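Home | Match notes | Away days | About

Sebastian Sârbu has been at Flotport for nine weeks now, and I think he has settled faster than most of us expected. He came on loan from Cirna in November, when we had no fit left back and a midfielder filling in there every Saturday. I had never seen him play. I don't think many people in the away end had either.

His first match was the 1-1 at Dralladberg. He was caught out of position for their goal and taken off after an hour. Since then he has started every league game and we have let in far fewer from that side. He isn't quick. He stands in the right place and he talks a lot, and you can hear him from the terrace when the ground is quiet.

The thing I like most is his crossing. He hits it early and low, before the defence has turned, and Tudose up front seems to know when it is coming. Both goals against the bottom side last week came that way. The second one went in off a shin, but it was a good ball.
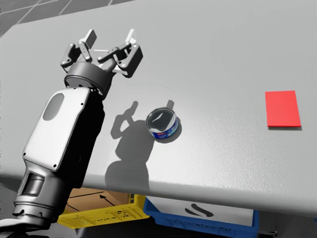 Robot arm and gripper over a table (computer render).

Yesterday was a poor game. The pitch was heavy and neither side could pass on it. We lost 1-0 to a corner that should have been cleared twice. Sârbu had a decent first half and then got a yellow card for pulling a shirt near the halfway line, which was needless. One more booking and he misses a match.

We took 300 to that one, a fair number for a long trip in January. The coach left at 8 in the morning and the heater only worked at the back. I got home too late for the chip shop.

His loan runs to the end of the season. The club hasn't said whether there is an option to buy, and I doubt Cirna would let him go cheaply now that he is playing every week. I would try to keep him. We have had four left backs in two years and I'd like to learn one name and stick with it.

Next up is Dralladberg at home. Tickets are on sale from Tuesday at the club shop, cash or card.

Filed under: Football, Flotport, Loan players

Older post | Newer post | Back to top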